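4 min read
2 comments
8 shares

Checking your wrist trackers before you compare two camera setups

If you're trying to decide between the Porko head camera and the Kallow one, as Deolinda Correia and I were this February, please do the finger test first. It's a lovely simple thing, it costs you a cup of tea's worth of time, and it will save you blaming a perfectly good camera for a loose strap!

Do up both cuffs snugly, with the marker faces clear of your sleeves, and sit down at whatever table you'll be working at. Start the recording, then point your index fingers at each other and hold still while you count to eight.

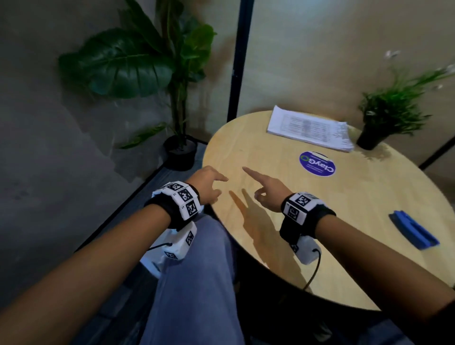 Holding still gives the software a clean run of poses to average, and you'll want 100 good readings per wrist before you trust the number. Keep your fingertips a small gap apart, over the tabletop, and turn your wrists until the square codes on top are facing up towards the camera. Let the cables hang off to the side or down over the table edge, with a bit of slack (mine tugged all Tuesday before I noticed).

Now swap cameras and do the whole thing again in the same chair. Compare the spread for each wrist, left with left and right with right, and write both down before you move on to the gripper trials.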